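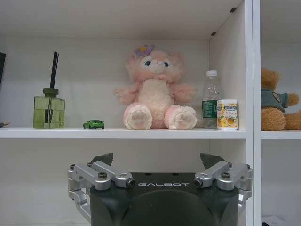
Found the late-grasp fault on the left gripper, and I'm very happy about it! Short version: the wrist estimate drifts after some 400 cycles, so the fingers close early and push the target back. It bites hardest on the middle shelf, where a nudged water bottle has a small carton and a plush toy for neighbors and there's very little slack. The force limit never tripped in any of the bad runs, and that is the part that worries me.

On Sunday I replayed 120 grasps from the Brolletti logs. In 59 of them the close command went out before the approach had finished - same signature every time, lovely and clean once you plot it. 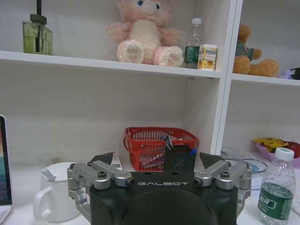 Hrnčiar wrote:
> We had early closes on the Dasico rig too and blamed
> the finger pads. Swapped them twice, no change. Does
> your drift clear after a re-home, or only after a full
> power cycle? Ours came back within the hour.

A re-home clears it, and then it creeps in again at the same rate. So I'd leave your pads alone and look at the timestamps first.

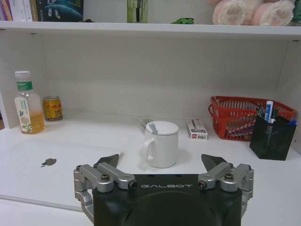 Is it safe to keep running in the meantime? Only at reduced speed, with a re-home every 282 cycles and a hand near the stop button.

I've got that set up as a script now, and the Dusard patch to the clock sync is next. If it holds through a full night I'll post the plots.

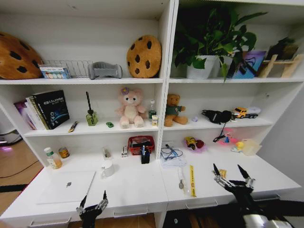
The other thing I want to fix is the force check itself. Right now it only looks at the fingers once they've closed, so a push during approach goes straight past it. Moving the check earlier is a small change and I'd love a second pair of eyes on it before it goes in.

--
Contact the list owner | Copyright Brolletti list archive | Back to top
3 replies | 7 shares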